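Support > Manuals > Soterar Label Printer > Section 3: Loading the roll and printing your first label

3. Loading the roll and printing your first label

By now you should have the Soterar out of its box, the power brick plugged in and the little bag of silica gel in the bin. If you skipped Section 2, go back and do the firmware. We'll wait. It takes longer than you'd like and there's no way to make the progress bar honest.

3.1 Before you start

You will need:
- the printer
- one roll of Wanden thermal labels (a starter roll is in the lid compartment, under the warranty card)
- a flat surface near a power point
- a fingernail, or something that does the job of one

Thermal labels don't use ink. The printer makes its marks with heat, so there are no cartridges to buy and nothing to spill on the carpet. The trade-off is that a label left on a sunny dashboard will slowly turn the colour of weak tea and then the colour of strong tea. Keep spare rolls in a drawer.

CAUTION: The print head gets hot in use. Let it cool before you open the lid to clear a jam. The warning sticker inside the lid says the same thing in 13 languages, which ought to tell you how often people ignore it.

3.2 Loading the roll

1. Switch the printer off at the back. The button on the front only puts it to sleep.

2. Press both side catches and lift the lid until it clicks. If it doesn't click, it will come down on your knuckles during step 5.

3. Peel the paper seal off the roll. Peel all of it. A leftover scrap of seal will travel through the rollers and lodge in the one spot you can't reach.

4. Drop the roll onto the spindle with the labels feeding from underneath and facing up. If the labels come off the top, the roll is backwards. The printer will still accept it and will cheerfully print nothing at all.

5. Pull the leading edge forward until it pokes out past the tear bar, then slide the grey guides in until they just touch the backing paper. Snug is fine. Tight will make the labels print on a slant.

6. Close the lid by pressing on both corners. Pressing in the middle closes the middle.

7. Switch the printer on and hold the feed button until it advances a label. It may waste two or three while it works out where the gaps are.

NOTE: A full Wanden roll holds 600 standard labels. The counter on the display starts from that number each time you close the lid, whether or not you changed the roll. We know. See 3.5. 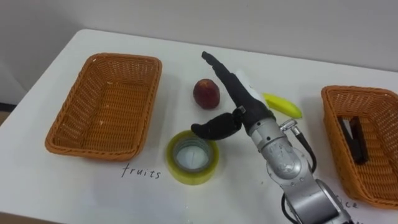 3.3 Printing a test label

1. Open the Stetedine app on your phone and tap Add Device.

2. When it asks for a pairing code, enter 3931. Every unit leaves the factory with the same code, so change it under Settings > Security before your housemates discover they can print on your labels too.

3. Choose Standard from the size menu. The app will suggest Jumbo. Ignore it unless you have Jumbo labels.

4. Type a word. Most people type "test". You are free to be more ambitious.

5. Tap Print, wait for the label to stop moving, and tear it upwards against the bar. Tearing sideways works as well, if you like your labels with a fringe.

If the print is faint, raise Darkness one step at a time. If it comes out as a solid black rectangle, you've gone too far.

3.4 Sticking labels to things

Wipe the surface first and let it dry. Press the label down from the middle outwards and leave it for 30 minutes before you test whether it will peel off. The standard adhesive likes glass, metal and most hard plastics. It is indifferent to cardboard and openly hostile to anything woven, oiled or fluffy. For those, use the Lecomte tie-on tags (sold separately, naturally) and thread them with string.

For freezer tubs, apply the label while the tub is still at room temperature. A label put on over frost will be found at the bottom of the freezer in January, next to whatever it was meant to identify.

3.5 Known annoyances

The label counter resets when the lid is opened. To correct it, go to Settings > Media and type in your best guess.

The app forgets your last font. There is a fix coming. There has been a fix coming for a while.

Accented letters print properly from the phone app but turn into small boxes from the desktop version. Until that's sorted, use your phone for the crème fraîche.

Go on to Section 4 for cleaning the rollers.

Manual text: Yoon-hee Kang and Min-kyu Baek
14 people found this section helpful | 3 comments

Contact Soterar Support | © Stetedine | Back to top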